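Been using the Radden head-worn capture kit for a month now, so I'm putting my notes in one place. Short version: good hardware, so-so app, and the service tier is where you decide if it's worth the money.

What you get in the box: headband, camera module, two batteries, a short cable and a card with the setup link. No case. I keep mine in a padded lunch bag.

The point of the kit is recording household jobs from eye level so the clips can be used to train robot arms. You do the job, upload it, and Radden's service labels the steps and sends back a file your training code can read. I pay for the Nakine plan, the middle one.

Nakine gives you 266 clips a month. I used most of that in June. Unused clips don't roll over, and I missed that when I signed up.

Setup took me 10 minutes. Most of that was the tilt. Too high and you lose your hands when you work close to your body. There's a notch on the hinge and for counter work I leave it at the second one down.

Pouring is the task I care about most. Two hands, a narrow opening, clear plastic, liquid moving. My older chest mount was bad at it. With this one at the bathroom basin, both bottles and both hands are in view, and so is the stream.

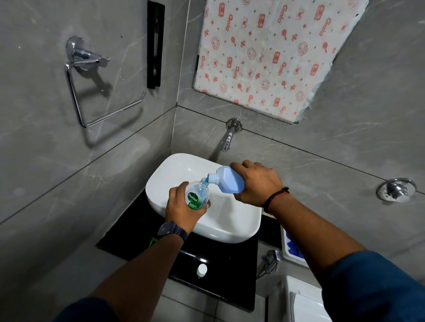
Stikach replied to ask whether the labels hold up on clear bottles, saying the service kept merging "tilt" and "pour" into one step and support told them to re-upload.

I had the same problem in the first week. Switching the task type from "general" to "liquids" fixed most of it for me. It's under project settings, not clip settings. Re-uploading alone did nothing and it used up a clip.

Battery: 60 minutes of recording per charge in my use. The second battery charges while you work, so it's fine for a morning. It does get warm against the forehead by the end.

Comfort is OK. The band slips if your hair is damp. I'd pay extra for a wider strap.

The app is the weak part. You can't rename clips in bulk, and the upload queue stops if your phone locks. I do uploads at night with the screen set to stay on.

I also tried the Botha kit before this. It has a better app and a worse view of the hands, and the labels took two days to come back. Radden usually has mine by the next morning.

Total so far is $902, counting the kit and the first month of Nakine. For a hobby project that's too much. If you're training an arm on kitchen and bathroom jobs and you don't want to label by hand, I'd say it's fair.

Next I'm trying it on folding towels. Will add to this thread when the labels come back.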